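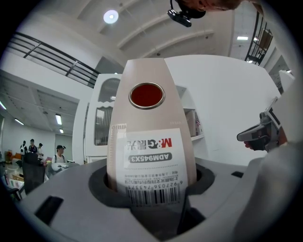
M&G 晨光 label with model code ADM945X3.

Hustbridge short story evenings start again in January

After a long pause, the reading evenings for short fiction are coming back to the Hustbridge library. We will meet once in the month, at 7 p.m., in the upstairs room with the green door. Please use the side entrance, as the front one closes at six.

This season we read only story collections by writers who live, or have lived, in small towns. The first book is Bovix, a collection of eleven linked stories set in a valley where the milk factory has closed. I read it two times during the summer. The first time I did not like it so much, I must confess. The stories begin very slowly and the writer does not use quotation marks, so in some places I had to go back and check who is speaking. On the second reading I found that the slow beginnings are where the most important things are hidden. In the story with the two sisters, for example, the whole quarrel is already there in the way they divide the plums.

The last story, "Weighing Day," is the longest and, in my opinion, the weakest. It tries to bring back all the characters together, and some of them have no reason to come. Other members who have finished the book do not agree with me, and I look forward to hearing their arguments.

For the second meeting we have chosen Meng, a short novel in the form of letters. It has only 200 pages and it can be read in one weekend. The letters are written by a daughter to a landlord who never replies, and little by little she tells him things that she cannot tell to her own family. The translation is very good — I compared a few pages with the original, as well as my knowledge allows me.

The third book is not decided. Stetov was suggested by several members, but it has 470 pages and the print is small. If we take it, we should divide it between two meetings. Please write to the newsletter address with your opinion before the end of January.

The library has 5 copies of Bovix for borrowing. They can be kept for two weeks, and we ask you to return them on time so the next person can read before the meeting. The used bookshop near the bus station also had it last month, in the box for translated fiction, although it is written in English.

We are also opening again the small writing page of this newsletter. Members may send one piece of fiction, not longer than 200 words, on the subject "A room I no longer enter." Poems are welcome too, but they should fit in one column. Last time we received many pieces with a twist in the last sentence. This is allowed, of course, but it is not necessary, and I personally prefer a story which stops quietly.

Tea will be served at the meetings. Bring your own cup if you can.

Shares 3
Comments 2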